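件名: Re: [robo-circle] シミュレータ班の進み具合と、赤ランプの件

シミュレータ班です。返信が遅れてすみません。セルの現状を貼ります。

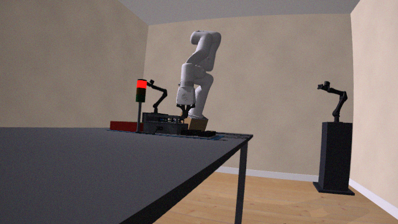
パステック(Pusteck)杯の規定だと、信号灯の色も採点スクリプトが読みにくるはずなので、赤のまま開始すると動作以前に減点ではないか、とMatosは前のメールで書いていました。おっしゃるとおりです。規定の該当箇所を三回読みましたが、三回とも同じことが書いてありました。

以下、引用しながら答えます。

> 1. 赤が消えないのはアームのせいですか、装置のせいですか。
> うちの班で触ったファイルがあれば戻します。

どちらのせいでもなく、こちらの状態遷移の書き方のせいです。初期状態を「異常」にしておいて、全部の準備完了を受け取ったら緑に変える、という慎重な設計にしました。慎重すぎて、準備完了を送る側をまだ誰も書いていません。したがって当サークルのセルは、生まれてこのかた一度も正常だったことがありません。戻していただくファイルはないです。

> 2. 白いアームの台座、この高さで確定でいいですか。
> グリッパを真下に向けたとき、肘がかなり折りたたまれて見えます。

確定にしたいのですが、してはいけない気もしています。今の高さだと、装置の右端には真下向きで届きます。そのかわり肘が窮屈で、トレイ側へ振るときに逆運動学の解が別の枝に飛び、手首が半回転してから何食わぬ顔で目的地に着きます。見ているぶんには優雅です。実機でやったらケーブルが死にます。

台座を下げる案と、アームごと手前にずらす案があります。机の手前側はまるごと空いているので、個人的には後者です。機材が全部奥に寄っているのは、最初に原点を置いた人間(私です)が机の角と中心を取り違えたまま、その上に全員が積み上げていったためです。動かすと全員の座標がずれます。文化祭の前にやるか、後にやるか、意見をください。

> 3. 小さい黒いアームは結局、使うんですか。

使います。たぶん。机の上のほうは装置まわりの補助に回すつもりで、台の上のほうは部屋の右側で独立して動かします。二台とも似た形なので設定ファイルも使い回せる、と春に言ったのは私ですが、使い回した結果、片方に出した指令でもう片方まで会釈するようになりました。名前空間を分ければ直ります。分ける作業はTrerkleyの担当表に入っていて、その担当表の最終更新は四月です。

> 4. 床の木目、要りますか。描画が重いです。

要りません。が、消すと新入生の見学のときに寂しいので、軽い版と見栄え版の二つを用意します。計算用は床も壁も単色にします。学習用の1,185エピソードを回すときは必ず軽い版でお願いします。前回、見栄え版で一晩回した方がいて、翌朝の部室はたいへん暖かかったです。

九月の中間報告までにやることを書いておきます。

・準備完了を送る側を書く(私)
・アームの名前空間を分ける(Trerkley)
・台座の高さと位置を決める(全員、次の定例で)
・トレイの当たり判定を見直す。いまは見た目どおりの凹凸がそのまま入っていて、グリッパの指が引っかかると物理エンジンが怒ってワークを天井まで飛ばします。箱を組み合わせた単純な形に置き換えてください(Matos)

トレイの置き換えはおよそ2時間で済むと思います。私の見積もりなので、各自で適当な係数をかけてください。

Retitzの共有フォルダですが、「最新」「最新_本当」「最新_使うな」の三つがあり、班の半分が「使うな」を使っています。いま正しいのは「最新_使うな」です。名前はあとで直します。それまでは名前を信じないでください。

それから、採点スクリプトの試用版を手元で動かしてみたところ、何もしないまま赤を点けて立っているだけで4点もらえました。安全に停止している、という項目が満点だったようです。動かすと下がります。現時点の最善手は電源を入れて見守ることですが、顧問にはまだ言わないでください。

定例は夕方5時、いつもの部室です。延長コードを持って帰った方は、返してくれれば何も聞きません。

シミュレータ班

--------
このスレッドへの返信: 4件
ロボットサークル連絡用メーリングリスト | 配信停止・お問い合わせは管理者まで | ページの先頭へ戻る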